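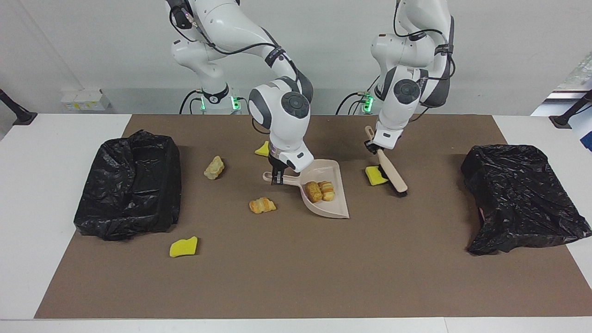 ok crumb thread, I have opinions

1/ Pastries on the floor or the table: dustpan and brush, every time. A vacuum just eats the flakes and then smells like butter until January.

2/ Go for the big pieces first. A whole croissant-type thing rolls right into the pan if you sweep low and slow. Fast sweeping = crumbs in the next room (ask my sister)

3/ Sponges come LAST. I used to start with one and all I did was smear sugar everywhere. Those cheap yellow ones are fine!

4/ Long wooden handle on the brush, please. My old stubby one from Baumgart killed my knuckles.

5/ Mayuree Siriwan asked if I rinse the dustpan after. Yes!! Warm water, drop of soap, hang it up. Mine's pink too and it shows everything

6/ ok going to eat a pastry over the sink now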